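Home News Events Clubs Contact

Winter clothing swap returns to Deltow

Last updated: 9 September 2022

The clothing swap is back in Deltow hall this December. Last year 568 items found new homes. Bring up to 16 clean pieces each, with coats on hangers. Katalin Mészáros is taking offers of rails and spare bags. Entry is £3, and children get in free.

Hats and gloves went first last time, so more are welcome. 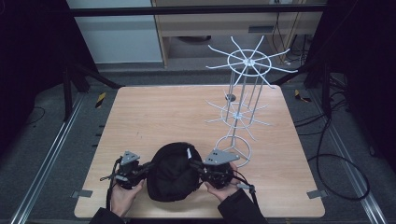

A black cap held above the table.

Recent items
Gondal bus changes
Tamon allotment waiting list
Choir seeks altos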